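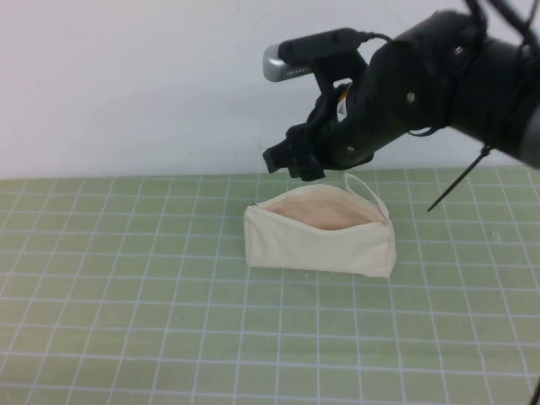
So how many discussion posts does one grown woman have to write before her professor believes she did the reading? In my class the number is two a week, plus replies to two other people, and the replies have to be "substantive."

I have thoughts about that word. Our syllabus for Instructional Design says a substantive reply is one that extends the conversation, and then it gives no hint at all about how you extend a conversation when eleven people before you have already said they loved chapter four. I loved chapter four too! It was a good chapter! But I had to sit there with my tea going cold trying to find some corner of it that was still free to talk about. (I went with the footnotes. I got full points.)

Anyway, this week was different, and I wanted to get it down before I forget. For this unit we had to move our whole discussion off the regular course site and onto a tool called Flunard, which lets you leave your comments right in the margin of the reading itself. You highlight a sentence, a little box opens up, and you type. Everybody else's highlights show up too, so by Wednesday the article looked like a highlighter factory had exploded on it.

I was grumpy going in. I'd finally learned where all the buttons are on the old site, and now I had a new password and a new app that wanted to send me notifications at 6 in the morning. It took me most of an evening to work out that the little flag is how you follow a thread and the little bookmark does something else entirely, and I still don't know what the something else is. I also managed to post my first comment to the wrong group, so a bunch of nursing students got my opinion on rubrics. One of them liked it, which was sweet.

But then I started reading and, wow, I was hooked. Ngozi Oyewole had highlighted one tiny sentence about feedback coming too late to be useful, and she wrote that she'd once gotten a paper back a whole semester after she turned it in. Well, that set everybody off. By the time I showed up there were 8 replies under it and people were telling real stories, short ones, with typos and everything. I wrote mine without even thinking about whether it was substantive. Then I went back and answered three more people just because I wanted to. I have never once done that on the old board.

The reading wasn't short, either. We had a chunk of a 458 page handbook (only the part on peer review, thank goodness), and I know for a fact that on my own I would have skimmed the middle. Seeing other people's notes there kept me going. It was a bit like borrowing a used textbook from somebody smart.

Now for what I didn't like. It's noisy. If you come in late in the week, every good sentence is already yellow, and I caught myself reading the comments first and the article second. Quyên Đinh said the same thing in our video chat, and her fix is to turn the highlights off for the first read and back on for the second. I tried it on the last section and it does help, though it takes twice as long and I have two kids and a job.

I also wonder how our professor is going to grade it. With the old posts you could at least count words. I asked in the questions thread and she said she's "still working that out," so we'll see on Monday!

Next unit we're supposed to build a short lesson of our own, 6 screens or less, and we get to choose between Parsa and Vorbridge to make it in. I've never touched either one. If you've used them, please leave me a comment and tell me which one is kinder to a beginner. Mine is going to be on how to write a decent email to your kid's teacher, and I already have way too many screens planned for it.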